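Brivbridge Office Group
Minutes of the workroom and filing meeting
January 2022

Present: Asuka Kamata (chair), Kazuhiro Imai (minutes), members from the front office and the Emmont desk. Apologies were received from the Prukham office.

1. Minutes of the last meeting

The minutes of the August meeting were read and accepted with one correction. Item 4 should say that the old account books went to the Emmont store, not to Prukham. The Emmont desk has the receipt.

2. Folders

The chair reported on the change from card folders to plastic ones. All current papers at the desk are to go into plastic folders with a label pocket on the front. The card in the pocket should carry the subject and the year, in block letters. Initials and abbreviations are not to be used. Several of the old card folders were marked only "Misc." and it took most of a morning to find the lease papers.

Blue is for papers in current use. Closed papers stay in whatever they are in now until the next clear-out.

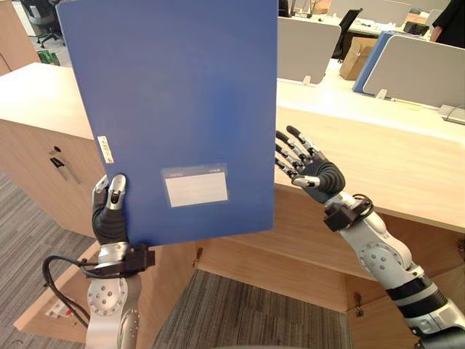

Kazuhiro Imai asked whether the label ought to go on the spine instead, as the front of a folder cannot be read once it is standing in a row. The chair said the pocket is fixed on the front and could not be moved, but a small sticker could be added to the spine with the folder number on it. The Emmont desk was against numbers, having tried them before and lost the list. After some discussion it was agreed that the spine sticker would carry a short subject name, the same one as on the card.

Agreed: label card and spine sticker on every current folder. Action: Kazuhiro Imai to write up a list of the subject names so that we do not end up with two folders for the same thing.

The budget for folders and labels was set at $2000 for the year, to include the Prukham office. One member thought this was high. The chair said it also covers the replacement of the label printer, if that becomes necessary, and that anything unspent goes back into the general fund.

3. Bags and keys

Papers going between offices should travel in a closed bag and be signed out in the book. The book has not been filled in properly since August. It was noted that people write the date out but leave the return column blank, so there is no way to tell what has come back.

Loose keys were raised again. Any key that belongs to the office should be on a ring and the ring should have a tag. Two keys handed in at the front office have no tag and do not fit anything on this floor. They will be tried at Emmont before anyone pays a locksmith.

Agreed: the sign-out book to be kept at the front office and checked by whoever locks up.

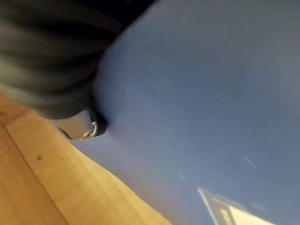 4. Desk and drawer

The chair went through the use of the desk. Folders have been left on the desktop overnight and some have been put in the drawer on top of loose sheets, so that the drawer will not shut without a push. The drawer is to be used for papers being worked on that week and nothing else. Blank paper goes on the shelf by the printer.

Papers should be put all the way inside the folder before it goes into the drawer. Sheets that stick out get caught along the top edge and tear at the corners, and nearly all of the damaged pages found last year were damaged in that way.

A question was asked about the small hooks under the desk. Nothing is to be hung from them until it has been decided what they are for. The front office would like them for headphones. The Emmont desk would like them taken out. This was left for the next meeting. 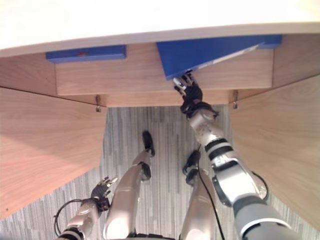 The desk, with the drawer front and hooks.

Agreed: drawer to be cleared at the end of each week. Action: Asuka Kamata to put a note to that effect on the desk.

5. Floor and carpet

Bags and boxes are not to be left on the floor beside the desk, where people have to step over them to reach the window. The carpet was last cleaned in August and will be done again when the weather is better. The cleaners have asked that the wooden part of the floor be swept first and that no tape be stuck to it.

It was agreed to get 3 quotes for the carpet. The last firm was late on both visits and left the chairs in the hall.

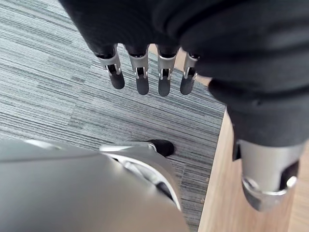
6. Other business

The Prukham office asked for a share of the blue folders. Agreed, to be sent over with the next bag and entered in the book.

The kettle in the front office has been replaced. The receipt was passed to the chair.

7. Next meeting

To be held at Emmont. Kazuhiro Imai will confirm the date and send around the list of subject names beforehand. Items for the agenda should reach him in writing.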